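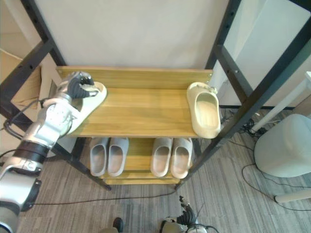 Slippers on the two-shelf rack, wooden boards on black metal sides

Slippers marking the boards of a wooden shoe rack, and which way round to store them

Posted by Yolanda Baptiste in Home and Storage, 27th September
Viewed 359 times

I have a low shoe rack with light wooden boards and black metal side frames with rows of holes in them. We only use it for house slippers. The grey ones go on the lower shelf in two pairs and the white and cream ones go on top, where there is a raised rail along the back.

I bought it second-hand in March from someone in Falgate, so there were no instructions with it. I have two problems.

First, the top board has started to show dull patches where the slippers sit. They don't come off with a dry cloth. I think the wood was only lightly oiled, if it was treated at all. A drop of water soaks in within a minute or so. I would like to know what to put on it that won't come off on pale slippers.

Second, the slippers on top get pushed about. At the moment everything is stored with the toes to the back, but my husband says heels to the back is better because you can step straight into them. I find that takes up more room, though I can't say why it should. The space between the shelves is also a bit tight for getting a hand in, and I wondered if the holes in the sides mean the boards can be moved.

The hall is 100 cm wide where the rack stands, so a bigger one is no use to me.

Notburga Mayrhofer
Member, 74 posts

If water soaks in that fast there is either no finish left or there was never any. I would do the following.

Take the boards off if you can. Wipe them with a cloth wrung out in warm water with a little washing-up liquid, then again with plain water, and let them dry overnight. Sand the top face lightly by hand with fine paper, always along the grain. Don't press hard on the patches or you will make hollows. Wipe off the dust.

After that use a clear water-based varnish, matt if you don't want it to shine. Two thin coats on the top, one underneath, and do the edges as well. Oil looks nicer on pale wood but it yellows a little and it needs a long time before you can put anything light-coloured on it. I oiled a bench once and had brown marks on a pair of cream socks more than a week later. With the varnish I would still leave it 10 days before the slippers go back. It will feel dry long before that but it is still soft.

Try it on the underside first. If the board is veneered and not solid, go very easy with the sanding. You can tell by looking at the end of the board. If the grain carries on from the top over the end it is probably solid.

As for the patches, check the soles. Some rubber soles leave a mark on bare wood that no cleaning will shift. A strip of felt or a thin cork mat cut to size would sort that out without any varnishing.

Severin Zürcher
Member

toes to the back. a slipper is wider at the front so if you put the heels to the back the fronts all bump into each other at the edge of the shelf. also you get hold of them by the heel end which is easier. we've always done it like that

can't help with the wood

Aurelia Widmer
Member

On the holes: rows like that are often there so the shelves can go up or down, but not on every rack. Look where the board meets the frame. If there is a bolt or a peg through one of the holes, you can undo it and move it to another one. If the board is held by a welded bracket it stays where it is.

Do it with two people, one holding the board level. Undo all the fixings a little before taking any of them right out. When you put it back, count the holes from the bottom on each side, front and back. I got mine one hole out and it rocked until I noticed.

Lowering the bottom board gives you more room for your hand but makes it harder to sweep under. Mine has a gap of up to 12 cm and the broom only just goes in.

I agree with Notburga about the felt. Cut it a bit narrower than the shelf so that it doesn't show at the front, and don't glue it down.

Yolanda Baptiste
Original poster

Thank you all. There are pegs, I hadn't looked underneath. I will try felt on the top board first and leave the varnish until spring when I can have the windows open. Toes stay at the back.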